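Year one of automation at Cludow, the guesthouse where I do rooms. Short thread.

Linen sorting went first. The Welteo line folds 1,000 pieces a shift. That used to be 16 of us in the basement. Now it's two.

No layoffs so far. Most of us moved upstairs to rooms in August — more walking, better light.

Darnell Begay taught me the folding table. He now clears jams and misses the talking.

Beds are next. Grippers first, edges and trim before anything heavy.
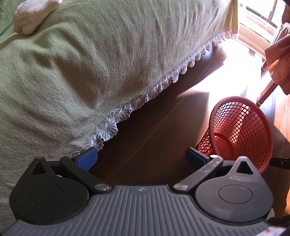 Blue pad at the lace edge of the bedspread, red basket on the floor.

Pay is the same. I've asked about that twice.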